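Small Kitchens, Long Memories
The toy collection at Sorkstead takes play cookery seriously

Visitors to the Malinowski Rooms in Sorkstead usually come for the dolls' houses. They climb the main stair, pay their respects to the tall Georgian front with its painted curtains, and only then notice the side gallery, where the subject is supper. Since its reopening on 28th January, this narrow room has been given over to the toy kitchen: its stoves, its saucepans, its chops and cabbages, and the children who have ordered them about.

The display is the work of Ute Rathjen, keeper of domestic toys, who has wished for it since her appointment. Her argument is that the play kitchen has been kept poorly by museums. Dolls were put away in tissue by their owners and arrived with their names attached. A tin kettle was used until the spout came off, and was then thrown out. "We hold far more dolls than dinners," she remarks, "although I suspect most children served far more dinners."

The oldest pieces in the room are pressed tin, and they are heavy. A range given by a family in Kerkudard has hinged oven doors and a rail for cloths, and its hotplates are worn to bare metal by the pans that were set down on them. Beside it stands a dresser of miniature crockery, nearly all of it chipped. The museum has declined to restore any of this. Glenys Donnelly, who advised on conservation, took the view that the wear was the best evidence in the case and should be left alone, and the labels now point it out.

Food is treated separately, in a long case beneath the window. Plaster hams glued to their plates give way to composition loaves, then to felt, and finally to moulded plastic. The glued ham deserves a moment's attention. It could be admired and it could be handed round, but it could not be cooked, moved to another dish or shared out, and children appear to have resented this. 2 of the plates in the case show marks where a knife has been applied to the join. Later makers understood the complaint, and loose food has been the rule ever since.

An adjoining study is devoted to recollection. Bernadette Ní Mhurchú and Áine Kavanagh spent a winter gathering spoken accounts from former pupils of the infant school at Prikosville, and 20 of these may be heard through handsets on the wall. They are more concerned with management than with cookery. One speaker recalls that the oven was always assigned to the youngest child, as it involved waiting. Another describes a soup made of buttons -- served daily, and refused daily, for what she remembers as an entire term. A third still holds firm opinions on who lost the ladle.

The recordings also suggest how closely play follows the household. Speakers brought up with a coal range riddled an imaginary grate. Their younger sisters, a few years on, turned imaginary gas taps and stood well back. Kavanagh believes that the sound matters a good deal, and that a child will supply the click, the hiss or the bell if the maker has left it out.
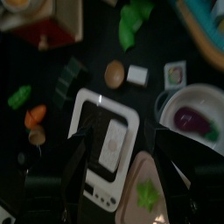
Appliances are where a play kitchen shows its age, for each generation of children asks for the machine it sees at home. The range yields to the cooker, and the cooker makes room for something smaller to stand on the worktop. A white toy oven of the microwave or toaster kind, with its black window and its row of five little dark buttons, belongs plainly to the later chapter; nothing about it would have made sense to the owner of the Kerkudard range. The provisions have altered less. A green leaf on a pale pink cutting board and a glossy purple aubergine in a white bowl with a grey handle would have been understood at once by any of the Prikosville cooks, although several of them might have asked what an aubergine was.

Deirdre Hennessy, who leads the education programme, has arranged for the last bay of the gallery to be used as well as looked at. A low table and a stock of modern pieces are set out for children aged 3 and over, in groups of 4, and adults are asked to accept whatever they are served. The session has no set recipe. Hennessy has asked her staff to write down the names of the dishes, and the list will be added to the archive in July, beside the button soup.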